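3.2 Visitor maps and wayfinding in Emdale

The second part of the study examined how first-time visitors to Emdale used the printed town map alongside its online version. The online map was opened 2535 times during June. Most of these visits began at the page for the nearest rail station, Premby, and ended at the page for parking.
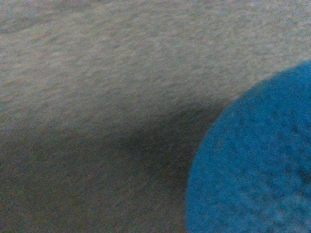 Paper maps were handed out at the station and at two hotels. Visitors who carried one tended to plan the whole walk before setting out, while those using a phone checked their position at each turn. Lapiņa reports the same pattern for the harbor district of Akside — a larger town with a less regular street plan. 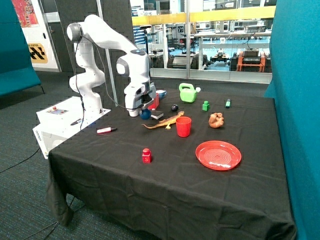
Street names caused more trouble than distance. Harasym Road changes its name at the old market, and the printed map shows only the first name. Of the 200 visitors interviewed, 80 said that they had stopped to ask for directions near this point.

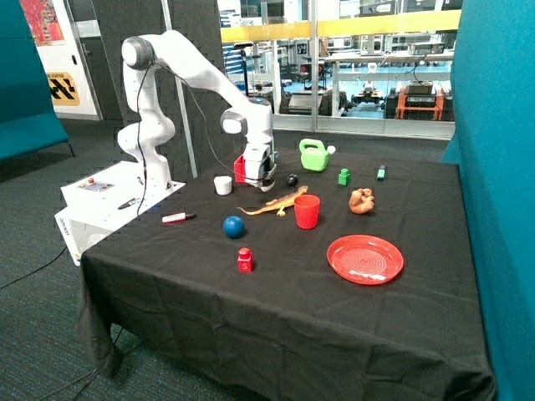
3.3 Driving directions

Directions by car were tested on the two main approaches to the town. Figure 2 gives the routes by approach.

Figure 2. Recommended driving routes to the center of Emdale, by approach.

The northern approach is shorter, but its last turn is poorly signed.

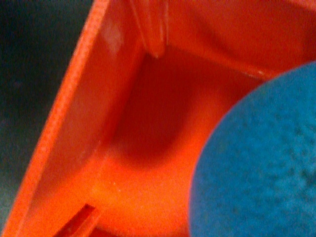
Drivers on the southern approach reached the center with fewer wrong turns, although several missed the entrance to the visitor parking lot.

2 shares · 0 comments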